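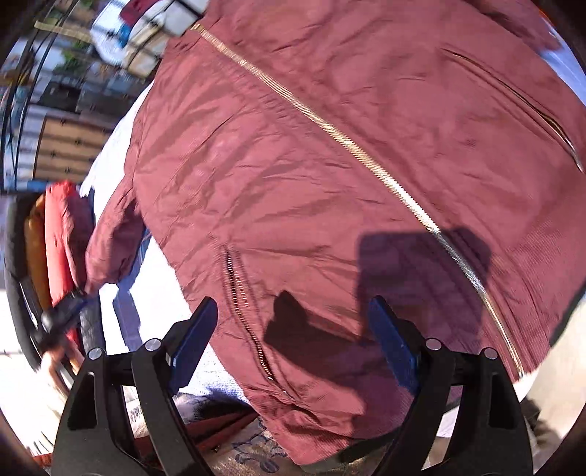
Jedus 2 is out, and it's a cracker of an update for anyone trying to teach machines to handle clothes.

The planning software, built by a small team at Flandutura, works out where a gripper should take hold of a garment and what to do next. Version 2 adds a proper fold planner, and it copes far better with jackets, long the awkward customers of the bunch. Zips glint, sleeves end up underneath, and a hard shadow across the cloth used to be read as an edge.

"Shadows drove us up the wall," says Nermin Tatlı, who leads the perception work. "The old version would happily plan a grasp on one. Now it checks whether the fabric really ends there before it commits!"

The new model was trained on 600 hand-guided demonstrations covering 154 garments, many of them recorded outdoors in strong sun. Planning time for a single grasp has come down to 56 milliseconds on the team's own desktop machine, quick enough to replan while the jaws are closing.

There's also a replay viewer, written by Cengiz Sarıgül, that lets you scrub through a failed attempt and see what the planner believed at each step. It's great fun to poke at. Support for two-handed folds should follow in June.

April 18, 2019

8 comments | 56 shares
Contact the newsdesk | © Brustitz | Back to top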